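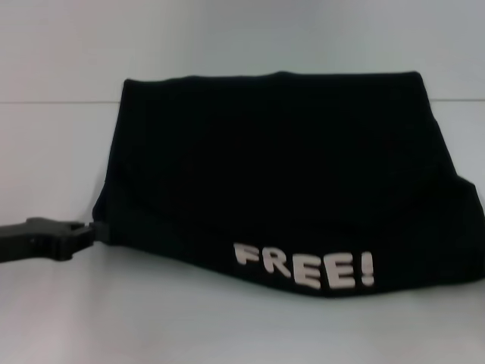
Getting rust out of an old steel bike tank. Had a few emails asking how I did the one on the blue twin so I'm writing it up once and pointing everyone at it. Vinegar method, cheap, slow, works on most tanks that aren't already holes. Old clothes, gloves, glasses, and something on your head, you'll be holding a tank up over your face at some stage looking for daylight through the seams. A black cap with FREE! across the front in puffy letters is about the right level of hat for this. Don't wear your good one.

Posted 14 Jan 2007

What you need

White vinegar, the cheap cleaning stuff. Enough to fill the tank right up, to the neck.
Bicarb soda, one box.
Metho, a litre.
A length of light chain, or a couple of handfuls of stainless nuts. Chain is better. You can pull it out.
Rubber bung for the filler, or an old cap you don't care about. Vinegar wrecks chrome, so not the good cap.
Blanking plate for the tap hole. I cut mine out of 6 mm ally with a bit of tube for a gasket.
Torch. Magnet on a stick. Hair dryer or a vac that blows.
Old towels. More than you think.

The sealer is optional, see down the bottom.

Before you start

Tank off the bike. Drain it outside, away from the hot water heater, away from the bloke with the smoke. Old fuel goes in a proper container and off to the tip on chemical day. Not down the drain.

Pull the petrol tap and the cap. Pull the sender if it has one. Bag the screws and write on the bag. I never write on the bag and I always regret it.

Leave the tank open outside in the shade until you can't smell fuel any more, then wash it. Hot water and dish soap, shake, tip, again. Keep going until it comes out clear and stops smelling. No grinder, no drill, no heat gun near it. Fumes hang around in the seams for ages.

Now shine a torch in. Brown dust is nothing. Flakes are ok. If you see pits with dark centres along the bottom seam, poke them from outside with a scriber. If it goes through you have a different job and this page won't help much.

Tape up the paint. Vinegar that sits on old paint will dull it, specially round the filler neck where it's always chipped anyhow. Wax first, then plastic wrap, then tape over the plastic. Tape straight on old paint takes the paint with it. Ask me how I know.

The soak

1. Chain in dry. Half a cup of water and a squirt of soap with it. Shake. Rotate. Lay it on each side and shake again. Your arms will hate you. Wrap the tank in a doona and ratchet strap it to something that turns if you've got something that turns. I've heard of people using a cement mixer. Go easy, dents.

2. Tip out, rinse, get all the chain out. Pull it, don't pour it.

3. Fit the blanking plate. Fill with vinegar to the very top. Any air gap and you get a nice clean tank with a rusty ring at the top, right where you see it every time you fuel up.

4. Bung in loosely. It fizzes a bit and wants to breathe. Don't seal it up tight.

5. Leave it. Check once a day. Light rust is done overnight, mine took most of a week. Turn it over halfway if your bung is any good, the roof of the tank gets missed otherwise. Top it up when the level drops.

6. When the metal looks grey all over, pour it out through a strainer. The vinegar can be used again on smaller parts, brackets and stand bolts and so on. It will be black and stink.

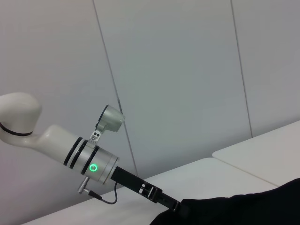
Neutralise it, straight away

Don't go and have lunch. Bare steel goes orange while you watch, I lost a whole soak that way on a friend's tank from Phùng Motorcycles, had to start agian from scratch.

Have the bicarb mixed up before you empty the vinegar. Half the box in a bucket of warm water. In it goes, slosh, every corner, let it sit ten minutes. Rinse with clean water. Then metho, slosh that round too, and tip it out. The metho picks up the water that's left in the seams.

Then dry air. Hair dryer on cool or the vac hose blowing in one hole and out the other. The metho fumes will burn so do this outdoors and let it drain properly first. Nothing with a glowing element anywhere near until it's aired out. Leave it blowing for 60 minutes, longer if it's humid.

Once it's dry either seal it or get oil in it. A cup of two-stroke oil rolled around will hold it for months on the shelf.

Do you need a sealer

Depends. If the bike gets ridden and the tank stays full, I wouldn't. Bare clean steel with fuel in it is fine. If it's a winter-only thing or has pinholes, yeah probably.

I used Clustari two-part. 900 ml tin did a mid size tank with some left over. It has to be bone dry in there or it peels, and when it peels it comes off in sheets and blocks the tap and you'll be picking it out with a bent wire. Roll the tank slowly, all sides, and drain ALL of the extra. Pools in the bottom never set right. Clean the threads and the vent hole before it cures. The vent hole especially. People forget that and then wonder why the bike dies on the highway.

Ulimus do a one-part version, I've not used it. A couple of people on the list like it. Dusholm Cycles used to keep both, ring first.

Putting it back

New tap washer. New fuel line while you're there, the old stuff is hard as a stick by now. Put an inline filter on for the first few tanks, a clear one so you can see whats coming through. You'll get a little brown dust, that's normal. If you keep getting it after a month the soak wasn't long enough.

Peel the tape and plastic back slowly. If the paint went cloudy round the neck, 2000 wet and dry with plenty of water, lightly, then cutting compound. Go by hand. Edges are thin.

Fill it right up and let it sit on the bench overnight on clean newspaper before it goes on the bike. Check for drips along the seam and round the tap.

Couple of things people ask

Molasses? Works. Takes weeks and smells like a stable.

Hydrochloric? Fast, and it'll eat good steel once the rust is gone. Used it once, won't again.

Ally tank? Don't do any of this. Vinegar and ally, no.

Electrolysis is a good method too but needs its own page, maybe in May when I do the next tank.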